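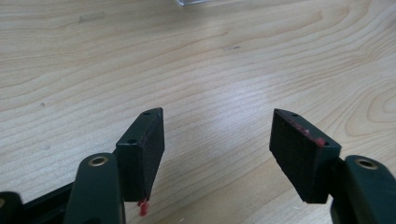

Issue 19

Kornen word list: read me first

I started this because my gran's village had its own words for rain and I kept forgetting them. So far there are 242 entries, one per line, with the word, what it means and where I heard it. Spellings are my best guess (sorry!) and anything marked Q is a bit shaky. New this time: 40 words from the Wedell side of the valley, mostly to do with mud and sheep. Use it however you like, just keep the place names in. If you grew up in Clernine and I've got one wrong, do tell me – I usually update it on a Thursday.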